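# About us

G'day, I'm Wayne Sutherland, and I started Faltar in the back half of a former bike shop with one arm, one laptop and a very patient landlord. We write software for robot arms. We don't build the arms and we don't sell them, which surprises people who ring up wanting a quote on hardware (sorry!). What we do is the bit in between — the code that takes what a camera sees, decides where the fingers ought to go, and gets them there without knocking the morning tea over.

Most of our days go into two products. Vadero is the planner. You give it a goal and it works out a path, checks it against everything else on the table, and has another go if something's moved. Cimusley is the tooling around it: logging, replay, and a viewer that lets you scrub back through a run and see what the planner believed at each step. I'm biased, but Cimusley is my favourite. Half the bugs we've ever fixed were found by someone dragging that slider back and forth and muttering.
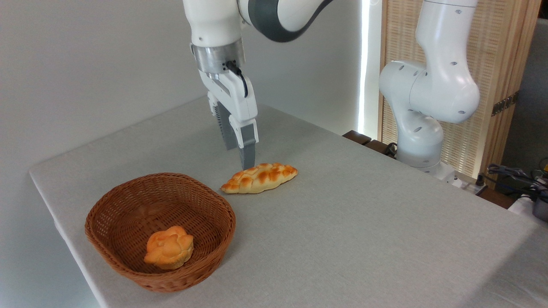
*Braided roll on the cloth, knotted bun in the basket, gripper just above.*

Bakery shapes are a great workout for perception code, and I could bang on about them all day. A glossy crust throws highlights that a depth camera can read as holes, and a braid has creases all the way along, so the grasp scorer gets very excited about spots it shouldn't. Our test suite has 1,711 recorded grasps in it now, and every change to the planner gets replayed against the lot before it goes anywhere near a real arm. It's slow. We run it overnight and argue about the results at 7 over coffee.

Villanueva is the newest thing we're working on, a controller for fingers that need to ease off when they meet something squashy. It's been running on our own bench since April and I reckon it's nearly fit for company. The force limits still need tuning by hand, and the docs are, well, a page and a bit.

If you've got an arm and a job it keeps getting wrong, send us a log file and a few lines on what you were hoping for. Any format's fine, we've probably written a parser for it already.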